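Skirnargate, Wednesday, June 15, 2022
For immediate release

Ulano opens its box library to the whole of Skirnargate

Households, market stalls and small workshops across Skirnargate will be able to collect good used cardboard boxes free of charge from this summer, as Ulano, the packing and storage firm on the old quayside, opens its box library to everyone in the town. Until now the service has been a quiet arrangement between the firm and a handful of neighbouring shops, and we are very pleased indeed to be able to throw the doors open a little wider.

The idea is a simple one, and it began, as so many things do, with a pile of boxes that had become too big to walk past. Shops and offices unpack their deliveries, and a great many perfectly sound cartons are flattened and taken away after a single journey. At the same time there are families moving house, grandparents sending parcels, and people making jam or candles or knitted things at the kitchen table who go out and buy new boxes of much the same size. It seemed to us a shame that the two never met.

During the trial, Ulano took in 659 used boxes from shops in the town and passed them on to people who wanted them. With more shelf space and a longer opening week, the firm now hopes to find new homes for up to 4000 boxes a year, and would be delighted to be proved too modest.

Every box that comes in is opened out on a clear tabletop and looked over by hand before it goes anywhere near the shelves. The team check the corners, the base and the folds, and they peel away old labels where these will come off without taking the surface with them. Boxes that have gone soft are put to one side for recycling, and those with a tear along the side are cut down into flat sheets, which are very handy for lining a drawer or slipping between plates.
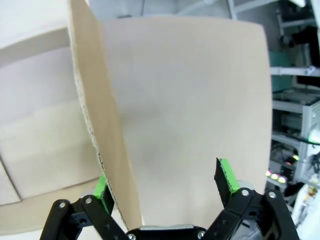

Nadja Wallner, who set up the box library and still does a good share of the sorting herself, said: "People are often surprised by how much life there is left in an ordinary box. I like to run my thumb along a fold and give the side a gentle press, and you can soon feel whether the board has kept its stiffness. A scuff or a bit of a smudge doesn't trouble us in the least. My own mother kept the same box for the Christmas decorations for longer than I can remember, and it moved house with her twice, so I suppose I was brought up to it."

The library will offer boxes in 3 sizes, sorted by what they will comfortably hold and marked on the shelf in plain lettering. The smallest, which the team call the Camenzind, suits a pair of shoes or a few jars. The middle size is the Guro, named by a customer's little boy for reasons he has kept to himself, and it will take a good row of paperbacks. The largest is simply called the big one, and is best kept for bedding, cushions and coats, as a big box filled with books is a misery to carry down any flight of stairs.
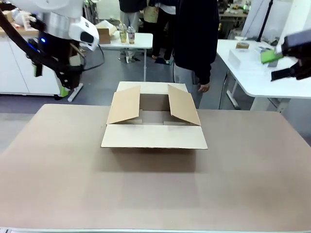
Alongside the boxes themselves, Ulano will be running free packing mornings for anyone who would like a friendly hand with a house move or a run of parcels. Places are open to all, and there is no need to have packed so much as a teacup before. Each session starts with the box itself, standing open in the middle of the table with its front and side flaps folded outwards, so that both hands can get right down to the bottom and nothing has to be squeezed in past the edges. A roll of brown packing tape is kept within reach for when the time comes to close everything up. From there the morning moves on to wrapping glasses, filling gaps with crumpled paper, and the gentle art of deciding what ought not to come with you at all – this last part does tend to run over, and the kettle is kept busy.

"We had one lady who came along to learn how to pack a dinner service," said Nadja Wallner, "and she went home having given half of it to the gentleman beside her. They were both thrilled. I can't promise that will happen every time, but you are very welcome to come and see."

Visitors may take up to 2 big boxes at a time, and as many of the smaller ones as they can sensibly use. Nothing needs to be returned, though the team are always glad to see a box again if it comes back clean and dry. Shops with boxes to give are asked to leave them flat and tied with string, with any staples taken out first.

The first packing mornings will be held in September, and names are being taken now at the Ulano front counter in Skirnargate. Anyone who can't manage the walk down to the quayside is invited to ask about having flattened boxes dropped off with the firm's usual deliveries.

Press contact: Nadja Wallner, Ulano, Skirnargate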